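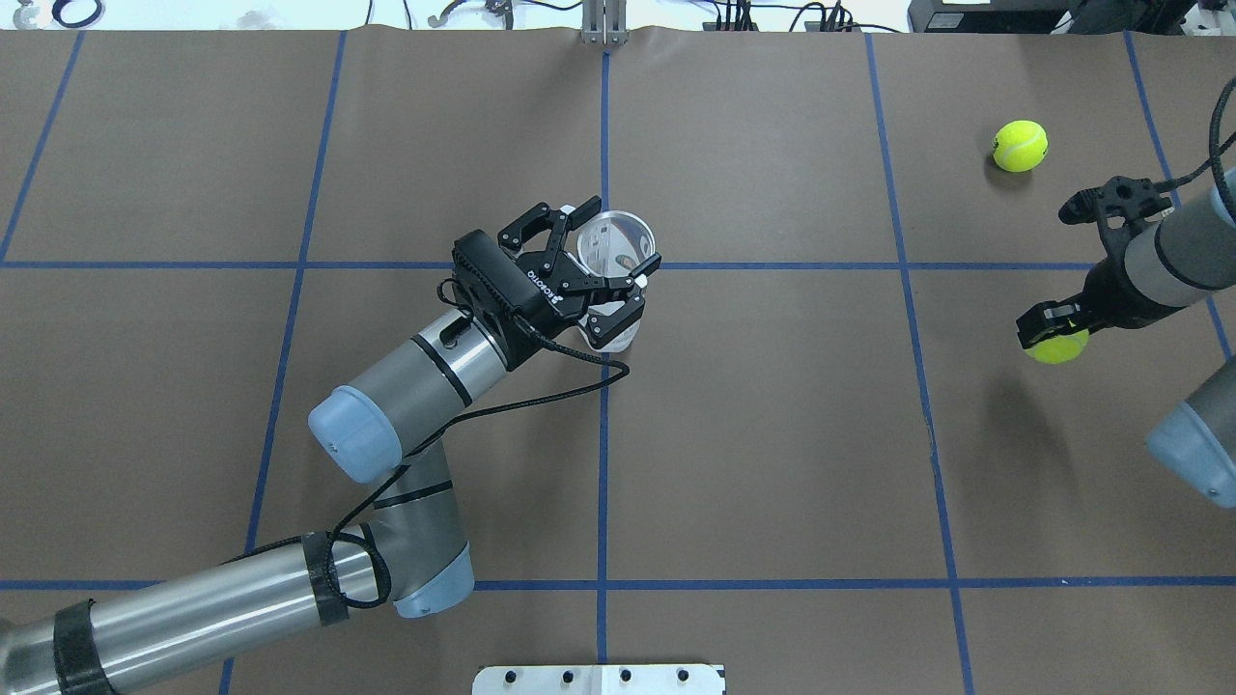
We bench test small goods before they go into store kits, and the work used to be done by five of us with our hands. Now two arms do the picking up and setting down. The table is papered and taped into cells, and I call out which cell each thing goes in, so a clear plastic cup goes to one place and a tennis ball to another. My job title at the Prelton site is still "handler" but I handle very little. I write the cell lists and log the drops - 590 lines so far. Has anyone been through this? Did your job title and pay get changed, or only the work?

Some background. Fasstead, the company I work for, says no jobs are going. Two of us have moved to the Sillden building anyway, and the talk is that July is when they look at the grades again.
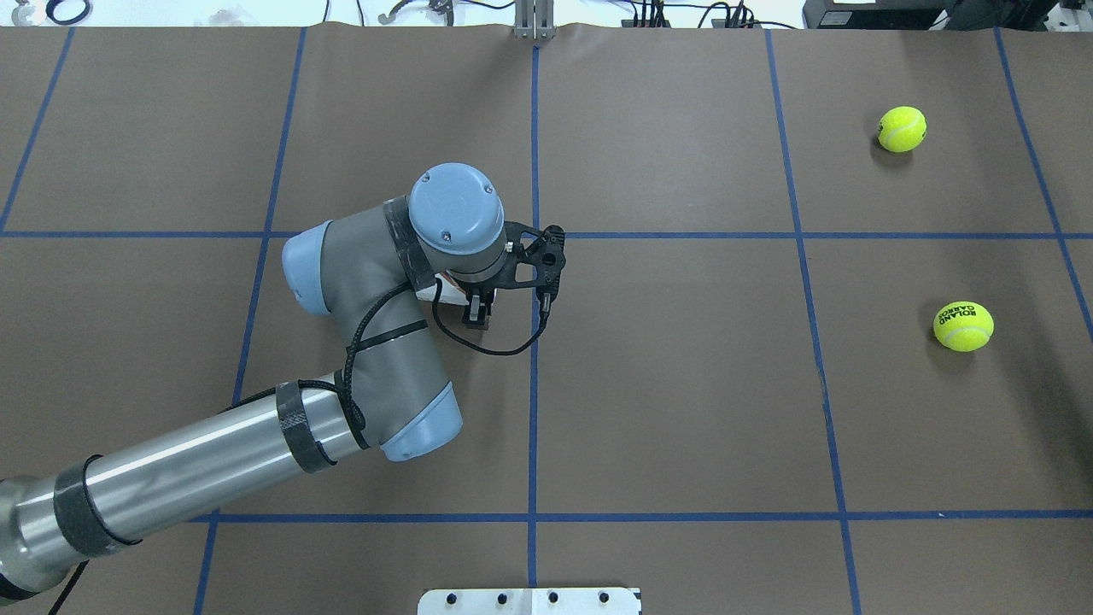 Two tennis balls on the taped grid, one of the arms at work to the left.

The part I mind is the standing by. I can't leave the table and I can't do much at it either.
Posted by papertable, 26 Mar 2019

cellblock9
Ask for a new job description in writing before July. We went through it at Jacobs. The work changed first and the paper followed more than a year later, and the pay only moved for people who had kept notes of what they did each shift. Write down the lists you make, the stops you clear and who you train. If you use the teach pendants, put that in too - at our place it counted as a skill and moved me up one grade.

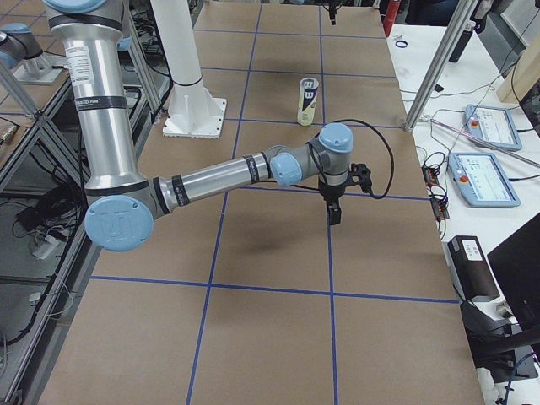 tapeandpaper says the grade matters less than the shift pattern, and that at their plant the breaks were the first thing to go once the arms could run through lunch. Get the break times written into the same document.

bolt_row
same here, 4,000 picks a week and still paid as a packer. good luck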